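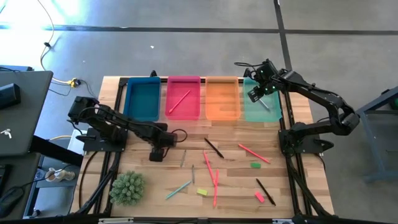 October, a little after 10 at night

Okay, long day, and I want to get it down before I forget which bug was which.

Spent the whole morning on the pen sorting again. The planner loves the pens that sit off on their own, and then it gets to two coral ones touching and goes to pieces. The segmentation hands me one long bent blob, the grasp lands right on the crossing, and Prurkton (our planner, I still can't say the name with a straight face) happily tells me it's 2 millimeters from perfect. Sure it is!

Carla thinks I should split the blobs by angle before they ever get to the grasp scorer. I said that's a hack. Then I ate lunch and wrote the hack. It's 132 lines and I kind of like it.

The gray pens are a different headache. They line up with the grain of the butcher block and the mask just melts into the table. Jihad wants to swap the tabletop for something plain and I really don't want to - if it only works on a white sheet, what have we got? So tonight I'm retraining on 3000 crops with wood behind them and hoping for the best. It's running now, fan going like a hair dryer.

Oh, and the see-through bins. Depth over the teal and orange ones is full of holes, so the collision check thinks the rim comes and goes. I hard-coded the bin heights for now and left a very rude comment to myself above it. Have to clean that up before Siriporn reads the branch.

Amnuay asked when both arms can move at the same time. Soon, I said, which was brave of me. The scheduler still locks the entire middle of the table whenever either arm asks for it, so one just hangs there waiting its turn. I have an idea about smaller zones, but it needs paper and a clear head, and I have neither.

Must remember: email Kulap about the wrist calibration, and buy coffee.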